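Drirside Back Catalog: Publisher Book Descriptions

README, last revised 12 February 2023

Contents

This folder holds catalog records for history and biography titles issued by Drirside and its former imprint Pluststead. Each record is one book in one format. A hardcover and its paperback reprint are two records, joined by a shared work number. The records were put together for people studying how popular history is described and sold, and for library staff who need the older jacket copy.

Files

records.csv has one row per record.
copy.txt has the full jacket or catalog text, keyed by record number.
subjects.csv has the subject headings, one heading per row.
changes.txt lists corrections by record number.

All files are UTF-8. Fields in the two tables are separated by commas and quoted only where a comma or quotation mark occurs in the value.

Fields in records.csv

record_id: a number, never reused.
work_id: shared by all formats of the same book.
title and subtitle: as printed on the title page. If the jacket differs, the jacket form is in alt_title.
author_string: as printed, not inverted.
imprint: Drirside or Pluststead.
format: hardcover, paperback, or ebook.
list_price: US dollars at first publication. Blank if no price was printed.
pages: last numbered page. Blank for ebooks.
copy_source: jacket, catalog, or both.
scan_quality: clean, marked, or poor.

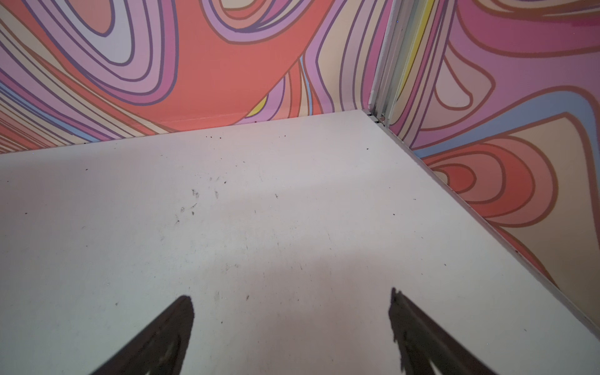 Jacket copy was keyed from paper scans wherever a jacket survived. Where it did not, we used the seasonal catalogs, which usually run shorter and drop the review quotations. The scan_quality field records the state of the page image and says nothing about the text. Dark specks and short smears scattered over a pale ground, like the ones on the white surface in the picture, get "marked" if every word can still be read. Use "poor" when a speck sits on a letter or a punctuation mark and the reading had to be checked against a second copy. Periods and commas are the usual trouble, and prices are worse, because a fleck in the wrong spot looks like a decimal point. Every list price on a "poor" page was read by 2 people.

Line breaks from the jacket were removed. Paragraph breaks were kept. Hyphens at line ends were closed up unless the word is hyphenated elsewhere in the same text. Spelling mistakes in the original were left alone.

Subject headings

Headings in subjects.csv come from the Lozano list, a short in-house scheme with 14 top-level headings. A book may carry up to two. Period and region are separate columns and are filled only when the title or copy states them. "Colonial" by itself is not treated as a date.

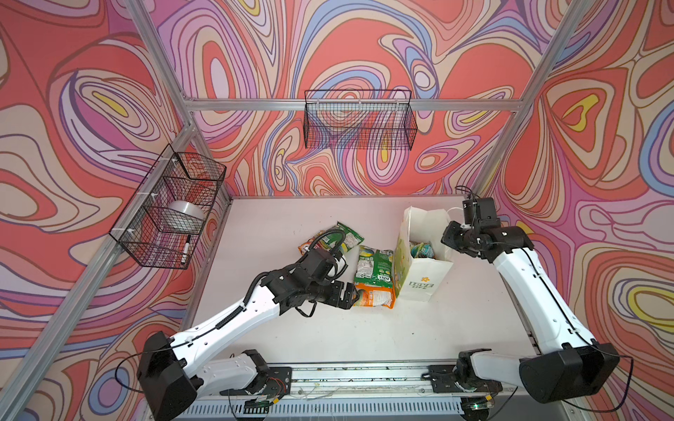

The older Drillach headings used by Pluststead were mapped to the Lozano list by hand. The mapping is loose in places. Drillach had one heading for military and naval history and none for labor history, so labor titles were filed under economics or left without a heading. The original heading is kept in old_heading so that anyone who disagrees with the mapping can redo it.

Known problems

Some 12 Pluststead records have a price but no page count. The books were announced in the August catalog and may never have been printed.

Review quotations are not marked off from the publisher's own words. Anyone measuring tone or vocabulary should remove them first.

Ebook records often repeat the paperback copy word for word. Filter on work_id before counting.

Use

The tables may be copied and changed freely. Jacket and catalog text remains the property of the publisher and is supplied for research and reference. Please cite the folder by name and revision date, and send corrections with the record number and a scan of the page.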